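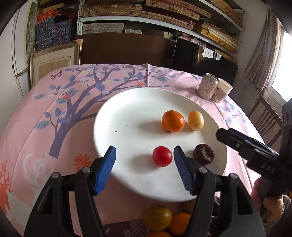

Corow, Sep 10, 2021

Shim Press to publish "The Pristetti Inheritance," a first mystery by Bernadette Gilbert

Shim Press will release "The Pristetti Inheritance," the first novel by retired court stenographer Bernadette Gilbert, in paperback and e-book next March. It is a murder mystery in which the body does not turn up until page 111, and readers who complain about this will be told that the author was asked to move it and said no.

The book is set in Waserach, a lake town with one hotel, two lawyers and a long memory. When Odile Pristetti dies and leaves the family boatyard to a woman none of her children has ever met, the children hire one lawyer and the stranger hires the other. By the end of the summer somebody has been found under the winter covers of a boat that hasn't sailed in years. The narrator is the junior clerk who typed the will. She is nosy and underpaid, and she lies to the reader at least twice. Gilbert will not say where.

"I spent my working life writing down exactly what people said," said Gilbert. "Most of them were fibbing, and I wasn't allowed to put that in. So I've put it in now."

The manuscript reached Shim Press as a typed stack of 1,091 pages, double-spaced, in a box that had once held a bread machine. It included a complete history of the boatyard, a subplot about a choir and a recipe for pickled perch. The finished book runs to 256 pages. The choir is gone. The perch survived after what both sides describe as a frank exchange of letters.

"I cut and she sulked, then she cut and I sulked," said Chang-ho Jang, who edited the novel. "There was one week when we only spoke through the copy editor. I guessed the killer on my first read and felt very clever about it, and then I got to the next chapter and that person was dead."

Gilbert wrote the book over four winters at her kitchen table. It was turned down by 26 agents and publishers before it came to Shim, one of whom sent the same rejection twice, a month apart, with her name spelled differently each time. She has kept both. A second Waserach novel is under way, and she says the choir will be in it.

Shim Press publishes crime and suspense fiction from a pair of rooms over a shoe repair shop in Corow. It brings out four titles a year, or three when the printer is behind. Its list leans toward small towns, old grudges and detectives who would like to go home.

Advance reading copies will be ready in the new year. Some 30 have been set aside for reviewers, booksellers and librarians, and requests will be filled in the order they arrive. Reviewers are kindly asked not to reveal who is under the boat cover, who put them there, or what the second will says. The existence of a second will may be mentioned, as the back cover gives it away. Gilbert objected to that too.

The author is available for interviews by phone in the mornings. She will read from the opening chapter at the Corow public library in the week of publication and will sign copies afterward. She does not do the voices.

For review copies, interviews and cover art, write to the publicity desk at Shim Press, Corow.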